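The Empty Counter Is Not a Virtue

Leonie Kingi
September

Every few years someone rediscovers that owning fewer things might make us happier, and every time it arrives with something to buy. This season it is the Paewai method, which comes as a workbook, an eight-week email course and a set of matching bins. I read the workbook. It told me to picture my kitchen with nothing on the counters and notice how my breathing changed. My breathing stayed the same. I did wonder where the toaster was supposed to go.

I have no quarrel with throwing out junk. I threw out plenty when I moved to Dradden, including a bread machine I had carried through two apartments without once plugging it in. What I doubt is the big claim built on top, that a bare room makes a calm person. The people selling this never seem to offer much besides before and after photos, and the after photo is always taken on the day the work is finished. I would like to see the same kitchen in February with the flu going through the house.

Look at who keeps an empty counter. In my experience it is people who eat out a lot, or who have a large closet just behind the camera. A cook who makes dinner every night wants the salt, the oil and the knife within reach. Hiding them in a drawer adds a chore to each meal and calls it peace. My grandmother's kitchen was a mess by any of these standards and she could find the nutmeg in the dark.

Then there is the money. A starter set from Inuleo, the company that makes the bins, costs almost 700 dollars once you add the labels and the drawer dividers. For that price I could replace most of what I would be putting in them. The Flolteo app, which reminds you to clear one surface a day, is free until you want to turn off the reminders.

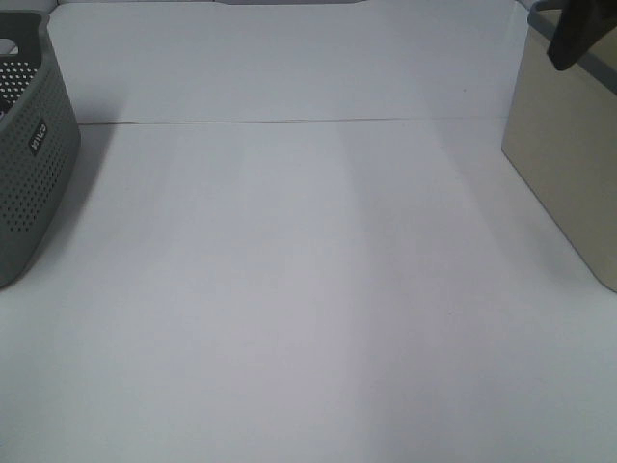
The workbook has a chapter on what it calls resting surfaces, meaning any flat spot you promise to keep clear. I tried it for two weeks with the end of my desk. Mail landed there by the second evening, so I moved the mail to a chair, and then I had nowhere to sit. A wide white tabletop with a clear middle does look good, I'll admit that. But there's a gray plastic basket at the side of it, and baskets are where I start asking questions. A basket is a place to put what you haven't dealt with. I own several, and I couldn't tell you what is at the bottom of any of them.

If clearing a table cheers you up, clear it. I like a clean table too, usually for the hour before supper. I only object to being told that the pile of library books by my bed says something sad about the state of my mind. It says I'm reading more than one book, and a couple of them are due back.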